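Vehicle Maintenance I, handout for unit 4: brake fluid
Instructor: Priit Ots
Revised October 28, 2021

Read this before the shop session. Bring it with you, along with the owner's manual for the car assigned to your group. 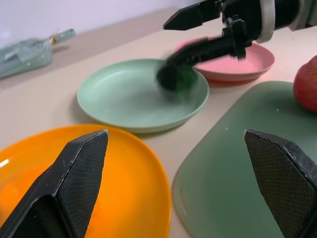
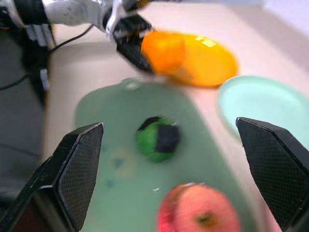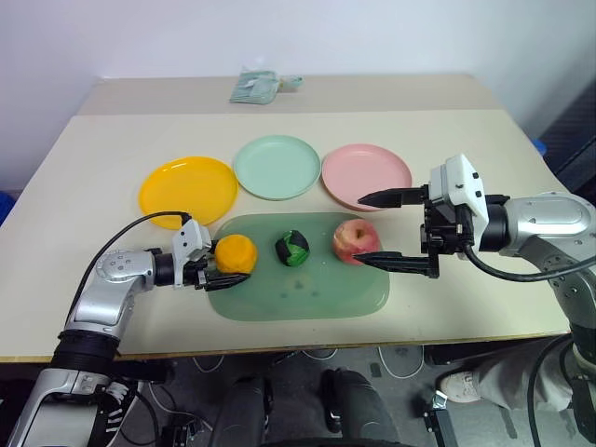
## 1. What the fluid does

Brake fluid carries the force of the pedal to the calipers. It works only as long as it stays liquid. Most fluids sold for passenger cars are glycol-based and absorb water from the air, mainly through the hoses and the reservoir cap. Water lowers the boiling point. On a long downhill the fluid near the caliper can boil, and the vapor compresses under the pedal. The driver feels this as a soft pedal with long travel.

## 2. Grades

- **DOT 3**: glycol-based. Minimum dry boiling point 401 °F.
- **DOT 4**: glycol-based with borate esters. Minimum dry boiling point 446 °F.
- **DOT 5**: silicone-based. Do not mix with any of the others.
- **DOT 5.1**: glycol-based. Minimum dry boiling point 500 °F.

"Dry" means fresh from a sealed container. The "wet" figure is measured after the fluid has taken up a set amount of water, and it is the better guide to fluid that has been in a car for two years. Use the grade printed on the reservoir cap or in the manual.

## 3. Checking

1. Park on level ground and wipe the cap before opening it.
2. Read the level against the MIN and MAX marks.
3. If the level is low, inspect the pads first. Fluid moves into the calipers as the pads wear. Topping up over worn pads will overfill the reservoir when new pads go in.
4. If the pads are good and the level is low, look for a leak.
5. Test for water with the Hamann meter from cabinet 27. Record the reading on the group sheet.

Color is a weak indicator. Dark fluid should be tested, but clear fluid can also fail.

## 4. Handling

Glycol fluid strips paint. Rinse spills with plenty of water at once. Keep containers closed. Discard any container that has been left open, and put used fluid in the marked drum, never in the oil drum.

## For the shop session

Groups with the Wendadia sedan start at section 3, step 1. The others start with the bleeder exercise, sheet 490.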